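主题：Re: Unum 手持夹爪套件，值不值得续租？

各位好，

Graziella Sorrentino 写道：
> 我们组在考虑 Unum 的手持夹爪套件，Lanance 那边报的是按月租，一次最少租 3 个月。
> 有谁真用过吗？手指耐不耐磨？软件好不好上手？

我来说两句吧，我们从九月用到现在，录了 80 段左右，算是有点发言权（也有一肚子牢骚）。

先说好的：拿起来就能录，新来的学生一个下午就会了！手指是两块黑色的方块，表面糙糙的，用久了有刮痕，不好看，但夹东西不打滑，我反而挺喜欢。手指自己就能换，螺丝别拧太死就行。

再说烦的，就是线。供电一根，数据一根，再接上显示器，地毯上很快就是一团黑线，我现在每次开录前都先用脚把线往边上拨一拨。桌面我们用白的，东西放上去清楚，校准也省事。

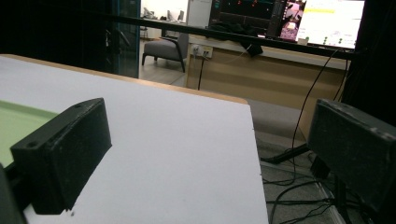 Vittoria 昨晚回我说，线的问题她那边也有，后来让 Lanance 换了长一点的数据线，好了不少；她更在意的是软件，升级之后老的录制文件打不开，来回折腾了 11 封邮件才解决。

这个我也碰到过，所以建议你签之前问清楚升级怎么算，备用手指包不包在租金里也一并问了。Bezerra 那套我只在 Brolville 的展台上试过几分钟，手感轻一些，别的不敢乱讲。

要是你们只录桌面上的小东西，我觉得可以先租一期试试。想看我们的校准笔记就单独写信给我，周五之前我都在。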